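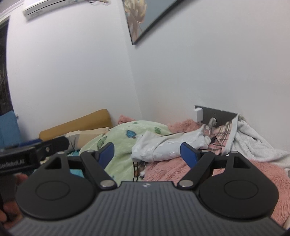
Two months into the linen hire side of Vistel and I can finally give you some proper numbers, Joaquim! We washed, pressed and sent back 551 bags in June, mostly from the guest houses along the front, and the new ironer has hardly stopped. Bedding is still the bulk of it, and it's what takes up all our shelf space too. I'd hoped for more table linen by now, but the restaurants are slow to sign (Carvalho want a trial first, fair enough).

Money next. Of the 2,000 you put in for the second van, 1,000 has gone on the deposit and the rest is sitting in the account until the paperwork comes through. Gonçalo Vieira is doing the Drirnley round in the old one meanwhile, and it needs a new clutch, so please don't be surprised by the garage bill!

Resell are taking our worn sheets, which saves us the tip run. I still owe you the water figures – the meter reading came late and I'd like to check it before I send it over.

Home | Our Rounds | Updates | Contact

Comments

Marta: Will you be doing duvets on the Drirnley round?

Pete L: Sheets came back lovely last week, thanks. One pillowcase short though, I'll ring.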